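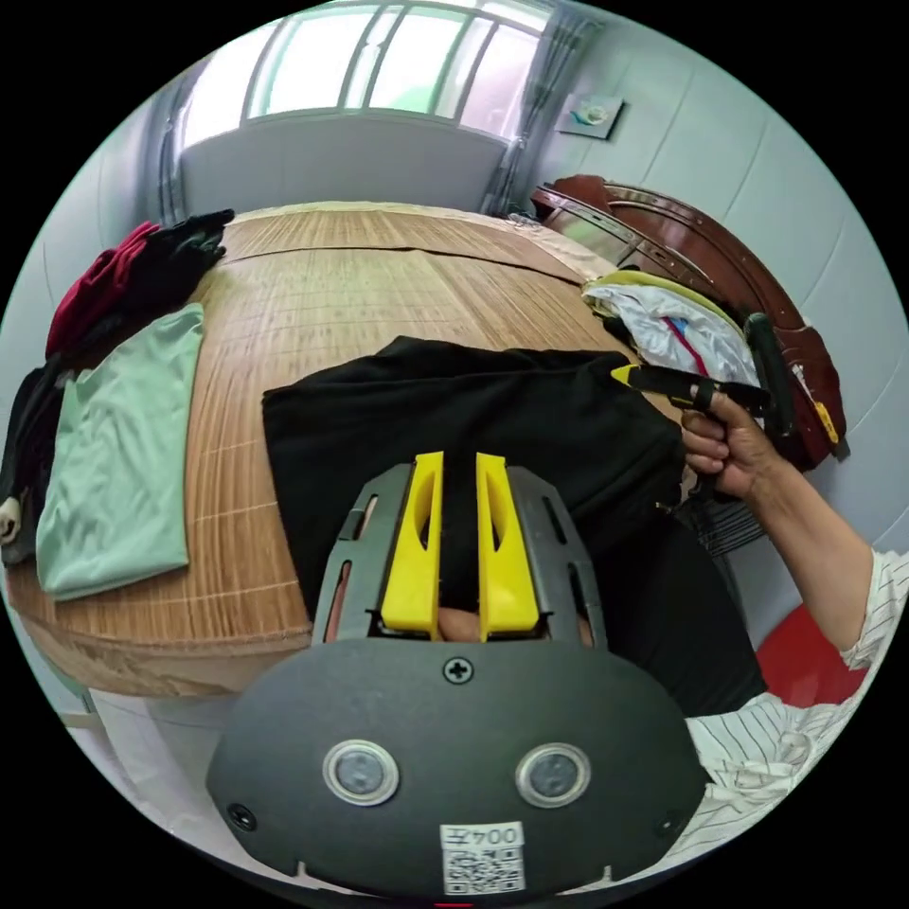 Slide 1: Folding on the bed, bamboo mat down, black garment next

OK, so hi everybody, I'm Hedvika Michalík and I'm going to talk about laundry for ten minutes (you were warned!). Leave this one up while people find chairs.

Start with the bed. I love a bed for folding. It's big, it's the right height if you're not too tall, and you can't go to sleep until it's clear. A woven mat is even better than a quilt – flat, firm, and a T-shirt doesn't sink into it. Point at the mint-green one on the left. That's the look we want.

Then the piles. Darks over on one side, light stuff up by the headboard. Ask the room who sorts before folding and who just grabs. I was a grabber for years, and when I did my big closet count for the Skovton workshop I had 407 pieces of clothing. 407! I got it down to 200 and I still can't find a black top when I want one.

Pause here, somebody always wants to tell their number. Let them, but only two or three.

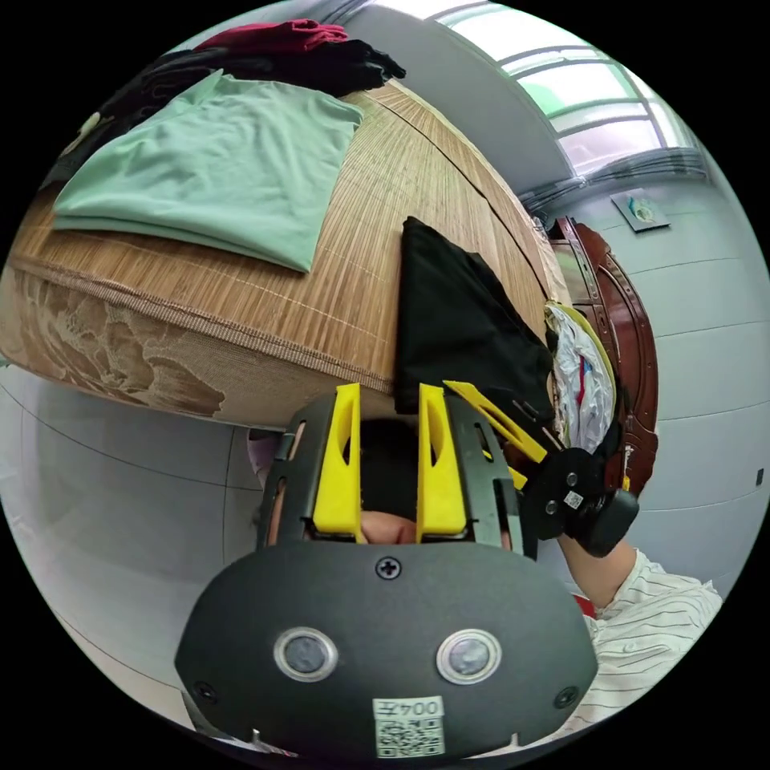

Slide 2: Same bed, black cloth over the edge of the mat

Talk about black clothes. They all look the same in a heap, so I spread each one flat and find the neckline first, then sleeves in, then up from the hem. Do the demo with my own shirt (it's in the Greco tote, don't forget it again).

Mention that a folded shirt can stay right on the mat until its whole stack is ready. Walking each one to the dresser is how I lose an evening.

Questions, then hand out the fold sheets.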